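Subject: Re: [skarnlow-residents] Hard water, bathroom fittings and the softener question
From: Holger Boström
Date: December 30, 2020
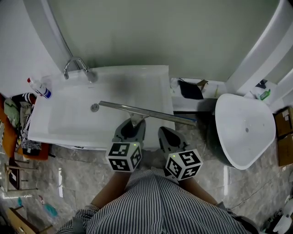 Thanks for the replies so far. I am answering the message quoted below first, and then adding what I have learned since I last wrote, as a few people asked me to put it all in one place.

> I'm in one of the corner units on the third floor and the scale on
> the faucets comes back within two weeks of cleaning. My shower head
> has half its holes blocked. Before we all start talking about a
> building softener, can somebody tell me what the hardness number is?
> And is it true that a softener would mean we can't drink the water?
> I have a relative on a low-salt diet who stays with us in March.
>
> Also, what do people use on the chrome? I was told vinegar and then
> I was told never vinegar.

The number first. I used a drop test kit on the cold tap in my kitchen and got 27 grains per gallon. I repeated it on the bathroom tap the next morning and got the same. Anything over 10.5 is normally called very hard, so we are a long way past the line. The kit is easy to use and I am happy to lend it. You add drops to a tube of water until it changes from red to blue, and each drop is one grain. If somebody on the Indholm side could do the same test, it would tell us whether both risers are getting the same water. I would expect them to, but I would like to see it.

On drinking softened water: an ordinary softener swaps the calcium and magnesium for sodium. The harder the water is to begin with, the more sodium ends up in it. At our level it adds up, and a person on a strict low-salt diet should ask their doctor before drinking it. The usual way around this is to leave the cold line to the kitchen alone and soften only the rest. In a single house that is a small job. In our building the kitchen and bathroom cold lines come off the same branch in most of the units, so it would mean opening walls. I think that is the real cost in all this and it was missing from the first estimate. The Yusof quote covers the tank, the valve and the drain connection in the basement. It says nothing about a separate drinking line.

Softening only the hot water is the other choice. It protects the water heater and helps with the shower and dishwashing, and the cold taps stay as they are. You would still get scale in the toilet tanks and some around the cold side of the faucets. I asked Yusof whether they would price this as a separate option and they said yes, but not before the new year.

There are 114 units on the two risers. Any softener sized for all of us has to handle the morning peak, and at 27 grains it will regenerate often and use a lot of salt. Somebody has to bring that salt down to the basement. The delivery door on the Trarnomport side has three steps and no ramp, so please keep that in mind when comparing the running costs. The quote assumes delivery to the tank.

Now the chrome. Both of the things you were told have some truth in them. Plain white vinegar cut half and half with water will take scale off sound chrome if you leave it for a few minutes and then rinse well. What does the damage is leaving it on overnight, or using it where the plating is already worn through. It will also mark brass with a clear coat, brushed nickel and some of the dark finishes. Keep it off marble and limestone altogether. If you have one of the vanity tops that was replaced in the Skarnlow renovation, check what it is before you put any acid near it. A drop of water and dish soap is safe on everything.

For the shower head, unscrew it if you can and soak it in the same mix for half an hour. If it will not come off, tie a plastic bag of the mix around it and set a timer. Then brush the holes with an old toothbrush and run it hot for a minute. If the holes are rubber, you can often just rub them with your thumb and the scale breaks off. Never mix vinegar with bleach or any cleaner that has bleach in it. The fumes are dangerous, and our bathrooms have small fans.

What makes the most difference day to day is drying things. The scale is what stays behind when the water evaporates, so if there is no water left there is no scale. Wiping the glass and tile after each shower takes less than a minute. I started doing this in the fall and have not had to use anything stronger on the glass since then. The faucets get a wipe with a dry cloth at night — the base of the spout especially, where a ring forms and gets under the edge of the fitting.

Two smaller points that came up off the list:

Magnetic and electronic descalers. I have looked for good evidence that they work on water like ours and have not found it. I would not spend shared money on one. If you already own one, it does no harm.

Water heaters. If yours rumbles when it is heating, that is most likely sediment in the bottom of the tank. Flushing it once a year helps. If the drain valve has not been opened for many years, have a plumber do it, as the old plastic ones can fail to close again.

I would like to have hardness readings from a few more units before we discuss the quote again. Please send me the unit number, the tap you used and the number of grains. The kit is in a blue envelope and has enough left in it for 124 drops by my reckoning, so four tests at our hardness. I will order a refill if more people want to use it.

The last thing I still need is the age of the pressure valve on the Indholm riser. If anyone has the paperwork from when it was changed, a photo of the page is fine.

Holger Boström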